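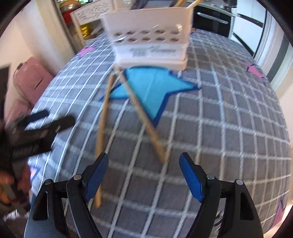

How many demos does one task need before it's worth training on?

For the cutlery task we train at 20 and look, then keep recording. Under that the policy mostly wanders.

OK, answering Gonzalo's other stuff below, sorry for the delay, typing this between sessions.

On Nov 16, 2019, Gonzalo Paredes wrote:
> We have 1278 hand-held episodes from Purkano and want to mix
> them with the teleop set from Arroyo. Chopsticks keep failing.
> The jaws close next to the stick, or they grab two at once.
> Spoons fine. Is it the demos or the training? Also how
> do you lay out the pile before each take?
>
> Gonzalo

Demos, I'd bet. We had the same thing with Brilden in May. Went through the set by hand and kept 1111, threw out the rest, chopsticks got a lot better. What we tossed: takes where the operator fished around with closed jaws, takes with a regrasp in mid air, anything where the other hand nudged the stick into place.

Layout and recording, the way we do it now:

1. Open the jaws all the way before you come down. Pause a beat over the stick. Operators hate the pause, do it anyway.

2. Drop the utensils on the cloth, dont arrange them. Chopsticks crossing each other, a spoon or two in the pile, holder standing behind. Take from the top of the pile first. If two sticks touch along their length, push one off with a fingertip pad as its own move, then grasp.

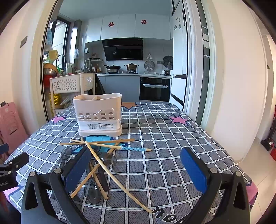 3. Move the holder between takes. A hand's width is plenty. Ours learned one spot on the table and nothing else, took us a week to notice.

4. Keep the teleop takes in a seperate folder. They're slower and the pauses are in different places. We resample the Skutus ones before mixing, script is in the usual repo, ask me if it breaks.

Can you send 2 of the bad chopstick rollouts? Raw is fine. Want to see how the wrist comes in.

Back online tonight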